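The rule that a run is only over when the arm has let go

The first thing she wants to talk about is letting go. We've barely sat down in the Onargate lunch room in Stindon, my coffee is still too hot to touch, and she is already explaining why a robot that has carried a bottle to a shelf hasn't finished putting it there.

"People stop the clock when the object gets to the right spot," she says. "But the fingers are still closed! You've got a bottle in a hand that happens to be near a shelf. Open the fingers, back the arm away, wait, and then have a look. That's rule one, and it's rule one because I lost more arguments over it than any of the others."

She leads the small group behind the Gilmartin rules, 14 plain statements on how to test a household robot arm in simulation and how to write up what it did. They fit on two sides of paper. Everybody I spoke to at Onargate seems to have a copy pinned up somewhere, and one of them is so covered in pencil that I had trouble reading the print under it.

The rules grew out of kitchen work. Onargate's test environment, Bridasard, is a set of simulated kitchens in which an arm is given an ordinary sort of job: pick that up, put it up there, leave everything else alone. Kitchens are wonderful for this, she tells me, and she lights up when she says it. There are ledges and overhangs all over the place, and tall things that want to tip.

"You can learn so much from one bottle," she says. "Tall, narrow, tapered, so where you hold it matters. Grab it low and the top end swings into whatever's overhead. Grab it high and you can't set it down under a shelf. I could talk about bottles all day, and I have done, ask my colleagues."
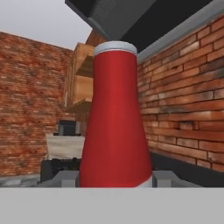 Her second rule covers clearance, and it's a good one for showing how she thinks. A lot of labs record whether the arm touched something it shouldn't have. The Gilmartin rules ask for the smallest gap as well, for the arm and also for whatever the arm is carrying, over the whole of the run.

"A run with no contact and a hair's width of clearance is telling you something," she says. "In simulation the hair's width is always there. Take it to a real kitchen where the range hood was hung a bit crooked and it's gone. So write the gap down. It costs you one column in a table."

I ask how often people leave the carried object out of that measurement. She laughs and says she did it herself for a year.

Then there's the rule about failures, which she calls her favourite (she calls four different rules her favourite while I'm there). If you ran 600 trials and 595 of them came good, you publish the number, and then you owe the reader a sentence on each of the other five. She doesn't want an average or a category. She wants a sentence.

"We had precisely that result once and everyone wanted to go to lunch," she says. "Somebody sat down with the five instead. In every one of them the arm had approached from the same side with the wrist rolled over. That was the most useful afternoon we'd had in months. If we'd written 'over 99 per cent' and gone for a sandwich we would have missed it completely."

Her colleagues had a harder time with rule six, which says that success has to be judged from the state of the simulated world and checked by a human from at least two viewpoints. The simulator knows where everything is, so why look at all? She has heard this plenty. Her answer is that the code deciding on success was written by a tired person, and that tired people leave things out. A checker might ask whether the bottle is within a certain distance of the shelf and never ask what is holding it up. 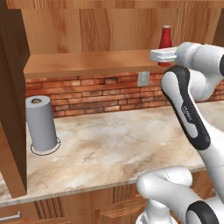 Two viewpoints is a minimum, she says, and she's firm on it. A single view flattens depth, and depth is where most of the arguments live. She brings up a side view of one of the Bridasard kitchens on her laptop to make the case. The white gripper is level with the top of the shelf, its flat fingers pointing left, and the red bottle is right beside the fingertips with its lower part half hidden by the gripper. "Is it holding the bottle?" she asks me. I say I think so. She's delighted. "You think so! Lovely. Now, would you sign your name to it?" I would not. She has a form for exactly this, and it has a box marked "can't tell", which reviewers are told to use freely. Under the rules a "can't tell" goes in the results beside the passes and failures, and you aren't allowed to fold it into either one.

I wondered whether the box gets overused. She says it did at first, and that it settled down once the reviewers were given the second view beside the first, at the same instant, instead of having to go hunting for it. That turned into a rule of its own. Matched times, both views, same page.

Some of the rules are housekeeping. Record the version of the kitchen. Record the starting position of every object, including the ones the arm was never meant to go near. Put those objects back before the next run, and say so. If you've changed the lighting or the textures on the walls, write down which ones. She gets through these quickly, a bit apologetic about how dull they are, and then slows right down for the one about bystander objects.

"So the job is a bottle," she says. "Fine. What about the paper towel? What about a jar beside the stove? If the arm clips the jar and the bottle still gets to the shelf, plenty of scoring systems will give you full marks. In my kitchen at home you would not get full marks."

Rule nine says any object that has moved at the end of the run gets reported, whether or not it was part of the job. She'd like to see it go further and cover objects that were bumped and came to rest in the same place, though the group couldn't agree on how hard a bump has to be. That discussion has been going since September and she expects it to outlast the coffee machine.

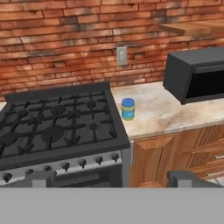

The range, counter and microwave in a Bridasard kitchen, with the gripper's two fingers in view.

We get on to the question I'd been saving, which is what any of this has to do with a real arm in a real house. Her enthusiasm doesn't dip, but she gets more careful. Nothing in the Gilmartin rules certifies a machine as safe to stand next to. The front page says so in bold, and the word "safe" has been struck out of the other rules altogether, after an early reader took a pass in simulation to mean more than it did.

"A simulated stove doesn't burn anyone," she says. "It's a shape with knobs on it. We can tell you the arm stayed clear of the shape. Heat, steam, a wet handle, a kid running in, none of that is in our numbers, and I want that written down before somebody reads the numbers."

What the rules can do, in her view, is make two groups' results comparable. Before they were drawn up, she tried to line up three sets of results from different teams doing what was supposedly the same shelf task. One stopped the clock at first contact with the shelf. Another stopped it at release. The third had a time limit and counted whatever was true when the limit ran out, hand open or shut. She still has the spreadsheet and offers to show me, and I get the feeling she has shown it to a lot of people.

I ask what she would tell a student group that only has room for a couple of rules. She thinks about it for longer than anything else I've asked her.

"Let go before you score," she says. "And keep every run. The ugly ones too, the ones where you forgot to reset the counter, the ones from before you fixed the bug. Label them, leave them out of the total if you have to, and say how many you left out. But keep them. Disk is cheap and you'll want them, I promise you'll want them!"

The next revision of the rules goes around the group on Thursday. She's hoping to get the wording on approach direction down to a single line, and she has already started pencilling on the draft.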